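What the second hand cost us

I said in August that I would write up how we spent the hardware money this year, and a few people have asked for it since. We are a small group inside Prenovow and we work on household tidying: putting shoes back on racks, moving crockery, that kind of job. The robot was bought out of last year's budget. This year's money was for everything else, and everything else turned out to be most of the work.

I'll start with the hands. The quote for the robot had a line for end effectors, and I read that line too quickly. It covered the mounting plates and the wiring up to the wrist. It didn't cover fingers. We spent the first part of the year with simple clamps we had made ourselves, which were good enough for boxes and useless for anything with a rim.

We looked at two suppliers. Morkico sell a two-finger gripper that is cheap, strong and easy to repair. Gekar sell a hand with fingers and a thumb. The Gekar hand was £2,915 before tax, and the Morkico one was a good deal less than half that. I made a list of the objects we wanted to handle and went down it with both data sheets open. Slippers, either would do. Towels, either would do with some practice. Bowls and cups were where they parted. I could see the two-finger gripper holding a bowl by the rim, but I couldn't see it putting one down gently at an angle, and we had no money set aside for a lot of broken crockery.

We bought one Gekar hand to begin with and used it on its own for a couple of months. Then we bought the second, because we kept writing tasks that needed something held still while something else was moved. If I were doing the budget again I would put two hands in from the start. Buying them separately meant two delivery charges, two lots of import paperwork and two different firmware versions, and the last of those took me a whole week to sort out.

The other thing I underestimated was the room. We had been working at a bench, and at a bench everything is at the same height. A shoe rack has low shelves. We moved to a carpeted room with ordinary furniture and found that half of our settings were wrong.

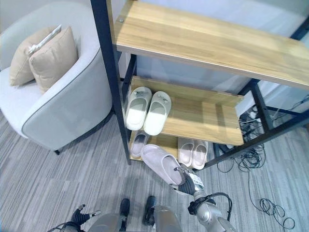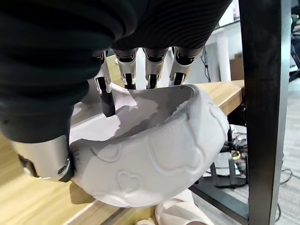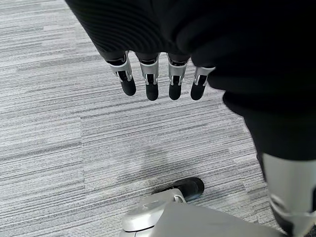 Slippers on the shoe rack, a bowl with raised hearts on it, and the hand over the carpet.

Written by the hardware lead, Household Tasks, Prenovow

Furniture was the cheapest part of the whole plan. I put £500 down for it and we didn't spend it all. The shoe rack was flat-packed and took less than an hour to put together. For crockery I would say buy things with some shape to them. Plain bowls are easy to get and you can learn a lot from them, but real kitchens have odd ones, with wavy edges and patterns that stick out, and you may as well find out early how the fingers get on with those.

Footwear is worth a line of its own. Get slides and slippers in different colours, and get some that are nearly the same colour as each other. We order ours in small sizes and large sizes and keep the receipts, as some of them go out of shape after a few weeks of being picked up by the heel.

Cables are the thing I would plan better. We budgeted for the power we needed and gave no thought to where it would run. I have now priced up floor covers and longer leads, and the total came to £172. It is the least interesting item on the sheet and I have moved it near the top. I have also asked for a second set of wall sockets on the far side of the room, but that comes out of the building's money and will take as long as it takes.

Then there are spares. Gekar recommend keeping a set of fingertips for each hand, and I would go further and keep two. The tips are what touches everything, so they are what wears. They come in packs, and a pack is much cheaper per tip than ordering them singly, which I learned by ordering them singly. Lead time is 7 weeks for the tips and longer for the joints. I keep a sheet on the wall with the date of each change, and after half a year there is enough on it to guess what we will need for the next half.

Sleeves are another small cost that isn't on anyone's quote. We use a ribbed black fabric one to keep fluff and crumbs out of the back of the hand. They are not dear, but they need replacing, and they need to be the right length or they catch when the wrist turns. Buy one, try it for a fortnight, then buy the rest.

For software we pay for Tosh, which we use to plan sessions and keep the recordings in order. It is charged per seat, by the month, and there is a discount if you pay for the year. I didn't take the discount the first time because I wasn't sure we would keep it. We did keep it, so I will take the discount when it renews. Storage is extra. Wrist cameras fill up a disk quickly and I had allowed for only the one at the head, so that line went over in the spring and I had to move money from travel to cover it.

What I have asked for next year is fairly short. More fingertips, the cable work, a proper cupboard with doors, and a service visit for both hands. I have left out a third hand. It would be useful to have one on the shelf for the days when one of the others is away being repaired, but it would take up most of what we have, and the clamps are still in a drawer if we get stuck.

I did think about leasing. The monthly figure looked fine until I added the insurance and the charge for wear, and we wear things out. If you only need a hand for a short project, leasing may suit you better than it did us. Ask what counts as damage and get the answer in writing.

The budget sheet itself is nothing special, one row per item with a column for the quote and a column for what we paid. I am tidying it up and will post a copy once I have taken the supplier contacts out.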